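How to Put On a Sweeping Demonstration at Your Open Day

We have opened up the Drollodum workshop in Candden every October for a few years now, and last time the clicker at the door got to 297, which I still find a little hard to believe for a place with that little parking. By a wide margin, what people stayed for was the robot sweeping up trash. We had a much fancier sorting demo in the next bay and it got polite nods. So if you have a two-armed machine and a Saturday coming up with the public in it, I'd like to talk you into sweeping, and then walk you through how we set it up.

What you'll need

A two-armed robot that can already hold a tool in each gripper and keep hold of it. A broom, and a dustpan with a long upright handle. Paper to sweep. A hard floor, a roll of bright tape, and two people (one to run the robot, one to talk). Our routine is called Jallo, after a dog that used to belong to the building, and it takes 205 seconds from the first move to the last. That is about as long as a five-year-old will stand still, so if yours runs longer, think about trimming it.

Step 1. Pick the spot the day before

Walk the room at the same hour the visitors will be there and look down. Shiny floors throw back the ceiling lights, and a patch of glare that doesn't bother you may bother your vision software quite a lot. We shifted our whole setup a couple of yards one year and that was the end of a problem we'd been blaming on the code for a week. Shift first, then tape your line.

Step 2. Tape the line farther back than you'd like

Measure from the farthest point the broom can reach with the arm stretched all the way out, and add a good long step for leaning. People lean! Grandparents lean more than kids do. Put the person who does the talking on the visitors' side of the tape, facing them, and keep the operator on the other side with a hand near the stop button. Test that button with the arms moving before you unlock the front door, and again after lunch.

Step 3. Get the trash ready

We tried cereal once, and wood shavings once, and I was finding cereal until spring. Paper is the thing. Crumple it by hand, fairly tight, and make a whole bag of it ahead of time so your helpers aren't balling up paper while a crowd waits. We let a visitor toss the piece over the line for every run, and the kids line up for it. Ask them to toss underhand, and let the robot sit fully still until the toss is done and everybody's arms are back on their own side.

Step 4. Do the talking in the right order

Start before the robot does. Say what it's going to try, and say it may miss. Then hush while it works, which I admit I am terrible at. When the run is over, take questions for as long as they last. The ones we always hear are how much it weighs, whether it can do stairs, and whether it could come home with them. Have a short answer for each one, and if you don't know something, write it down and email them later. People love getting that email.

Step 5. Plan for the misses

Decide ahead of time what you'll do if the paper skates away or a tool slips. Ours is simple: the operator stops the arms, says "stopped" out loud, and only then does anyone step in to reset. Don't rush it, and don't skip the saying out loud, even when the crowd is giggling. We've had people tell us the reset was their favorite part.

Step 6. Rest the machine and yourselves

One run every fifteen minutes is plenty. Put the times on a sign by the entrance (ours is a sheet of cardboard from the Rácz bakery next door, and it does fine) and leave a real gap in the middle of the day. Check the grippers in that gap, wipe down the handles, and drink some water.

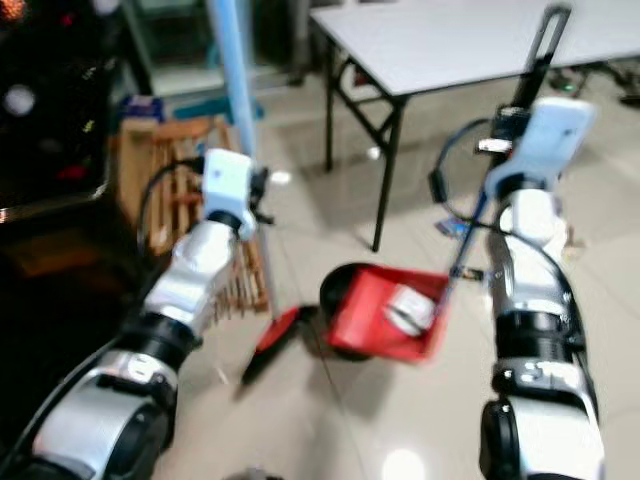
Choosing the tools is the part I get the most email about, so I'll finish with it. Spend your time on the handles first, because a gripper that has to fuss for its hold makes for a long wait. After that, think about color, and think about it from the back row. A red broom head and a red dustpan show up nicely against beige tile, and a white ball of paper in a red pan is easy to spot even for somebody peering around a taller person's shoulder. The pale blue broom handle and the black dustpan handle help your talker too, who can say "watch the blue one" and have the whole crowd looking at the correct arm. Buy a spare of each while you're at it, and keep the spares behind the tape, or some helpful soul will start sweeping with them.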